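Tips for Collecting Good Demonstrations in a Simulated Kitchen

Posted in Workshop Tips by Kelechi Ugwu

I spend most of my working week recording demonstrations of small kitchen jobs in simulation, so that a policy can be trained on them. The arm opens a cabinet, puts something away, closes the cabinet again. When people join us at Volum they usually ask for the same advice, and I have written it down here in the order it tends to come up. Most of it applies to a real kitchen as well, but the examples are all from the simulated ones.

Write the task sentence first

Every batch starts with one sentence, and the sentence goes in the log before anyone touches the controller. "Close the cabinet" is a usable sentence. "Tidy up the cabinet area" is a bad one, as two people will record two different things under it. If you can't tell from the last second of a recording whether the task was done, rewrite the sentence.

Keep the wording the same through the batch. If you want variety in the language, add it afterward in a separate column. We lost most of an afternoon once to a batch where half the entries said "cupboard" and half said "cabinet," and the loader treated them as two tasks.

Decide what counts as finished

A door that is almost shut looks shut from one view and open from another. Set a threshold for the door joint and have the simulator check it. Ours ends the episode after the door has stayed under the threshold for 8 steps in a row. Without the hold, a door that swings shut and bounces back gets marked as a success.

For pick and place jobs, use two conditions: the object is inside the target area, and the gripper is clear of it. If you leave out the second one, you will end up with a lot of recordings where the hand never lets go, and the policy will learn to do the same.

Start from different places

It is tempting to reset the arm to the same pose each time and get on with it. Vary the start a little. Move the base a few inches side to side, turn the wrist, change the height of the hand. You don't need wild poses. Small shifts give the policy something to recover from.

Do the same with the layout. Our kitchens are built from a Grivis scene file that lets you swap the cabinet finish, the counter and the backsplash without moving anything else. Change one thing at a time at first. If you change all of them together and training goes badly, you have no idea which one did it.

Leave the distractors in

New people like to clear the counter before they record. Don't. A kitchen somebody cooks in has a toaster on the counter, and a policy that has only ever seen bare marble gets confused the first time it meets one. Put ordinary things near the work and let them stay there for the whole batch. Appliances with a tall body are the most useful, as they get between the camera and the door and make the arm pick a sensible path.

Watch the side of the elbow. People steer the hand and forget the rest of the arm, and the elbow is usually what clips the coffee machine.

Check both views before you commit to a batch

Record one throwaway episode and look at it from each camera you plan to keep. You want to know if the arm hides the thing it is working on. With a big white arm low on one side, a lot of the counter can go missing behind it. 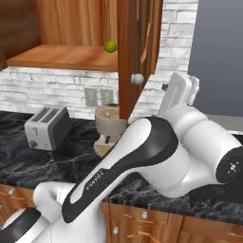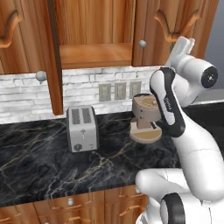 The toaster and the cabinets come through in both views.

Move slowly near handles and knobs

Most bad episodes go wrong in the last couple of inches. The hand comes in fast, hits the knob off center, and the door jumps. Drop your speed setting before you reach the door and bring it back up once you are clear. On our Fomance controller that is the lower thumb wheel. On other controllers, map it to something you can reach without looking down.

If you are closing a door by pushing, push near the free edge with the side of the fingers. Pushing close to the hinge takes far more force and the simulator will sometimes let the fingers sink into the panel. Any episode with visible sinking gets thrown out, even if the door ends up shut.

Don't pause to think

Long pauses are the most common fault I see in a new operator's work. You stop halfway, work out where the wrist should go, and carry on. The recording now contains a stretch where the right action is apparently to do nothing, and the policy copies it. It will stop in the same place and may never start again.

Rehearse the motion twice without recording, then record. If you still get stuck, drop the episode and start over. Trimming pauses afterward is possible, but you have to check that the joint velocities match on either side of the cut, and it takes longer than recording a new one.

Keep some recoveries, and label them

A missed grasp followed by a clean second try is worth keeping. It shows the policy what to do when things slip. Flag it as a recovery in the log so you can weight it separately or leave it out. What you don't want is a recording with four or five misses in it, where the good part is a small piece at the end.

Failures go in their own folder with a short reason: collision, timeout, wrong object, dropped. Tobiloba Shehu set up the reasons list for our group and kept it short on purpose. With a longer list, everybody picks "other."

How many to record

This depends on the task, so treat the figures as ours only. For a single door with one motion, we got usable behavior from 300 clean demonstrations. For the full set of kitchen tasks we are working with 2,000, and the longer tasks could still use more.

Whatever your target is, train something small early. We run a first pass at 74 episodes, just to see that the data loads, the actions point the right way, and the arm heads for the door. That early run has caught a flipped wrist axis and a camera that was saving every second image. Both would have been miserable to find at the end.

Split the work between people

One operator has one style. I come at a cabinet from below, and Tobiloba comes in level with the shelf. Both are fine, and the mix is useful as long as each approach shows up often enough to be learned. Put the operator's initials in the log. If a batch scores badly, sort by initials before you blame the model.

Work in short sessions. My own recordings get sloppy before I notice that I am tired, and the episode length is a good warning. When the times start creeping up, stop and do something else.

Storing and naming

Save the simulator state along with the images. If you have the state, you can render the whole batch again later from a new camera or with a different counter. If you only have the images, you are stuck with what you got.

Name folders by task, scene and batch number, in that order, all lower case and with no spaces. Write the simulator version in the log too. We moved to a newer build in March and the door friction changed, so the older cabinet batches no longer replay correctly. They still work for training from images. They can't be rendered again unless you keep the old build, and we do, on a machine labeled Ogunleye under my desk.

Before you hand a batch over

Play back every tenth episode at double speed. Look for doors that move before they are touched, objects that start in midair, and hands that pass through things. Then sort by length and watch the shortest and the longest. Very short ones are often resets that got recorded by mistake, and very long ones usually have a pause in them.

Count the files in the folder and compare with the log. If the numbers don't match, fix it the same day, while you can still remember which episode you deleted.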